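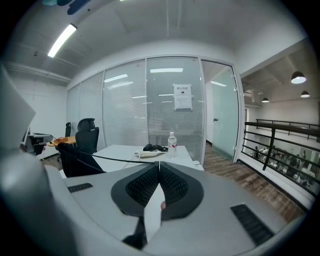

The Lodier gripper at the white table, with the black mesh pads meeting at the top of the V.

Cleaning and resetting the hand-held gripper (the pad-and-vent routine)

I've put more than 2,000 grabs on our Lodier since the last pad change, and it had started letting go of things a bit early. So I gave it the full service yesterday and figured I'd finally write the steps down. It takes me half an hour if I don't lose a screw.

What I use: a soft toothbrush, a lint-free cloth, isopropyl alcohol, a small vacuum with a brush tip, the hex key that came in the Memberg kit, and a feeler gauge. A tray for the screws too, please!

1. Power it off and unplug the cable at the gripper end. Wait for the status light to go out before you touch the fingers.

2. Brush the pads. The mesh surface holds on to dust and cardboard fuzz way more than you'd think, so go along the weave first and then across it. Wipe with a barely damp cloth (alcohol on the cloth, never straight on the pad) and let them dry. Get into the edge where the mesh sits down inside the rim, that's where mine was worst.

3. Check the seam. Close the fingers by hand, slowly, and look at where the two pads come together. You want them touching evenly on both sides. If one side gets there first, loosen the pad screw a quarter turn, nudge the pad over, and snug it up again. I had to do mine twice because I tightened it too fast the first time and it walked right back.

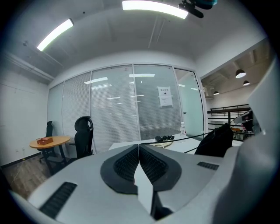

Looking over the top of the housing, one ribbed vent on each side.

4. Vacuum the vents. There's a grille on each flank of the housing and they both need doing. Hold the brush tip right against the ribs and go with them. Please don't use canned air, I did that on our old Altach and spent an evening chasing the dust back out of the gears.

5. Look over the cable. Run the whole length through your fingers, feeling for flat spots, and pay extra attention to the last bit before the plug. Coil it in big loose loops when you're done. If it has to run across a table, leave some slack so you aren't dragging it every time you turn.

6. Plug back in and re-zero. Open the fingers all the way, hold the button until it beeps twice, then close them on nothing and hold again. My open reading came up as 3,876 and closed was 114. Yours will be different, so write down your own numbers and compare them next time. If the closed reading jumps around when you squeeze, go back to step 3.

7. Test it on something light. I do ten slow grabs with a folded card and ten with a small box. Any slipping and I redo the pads with a fresh cloth before I start blaming the motor.

Spare pads are part 216 in the Achterberg catalog, and they come in pairs. Swap both sides together even if only one looks tired. I'm due for another set in July, so I'll add the pad replacement steps to this page then.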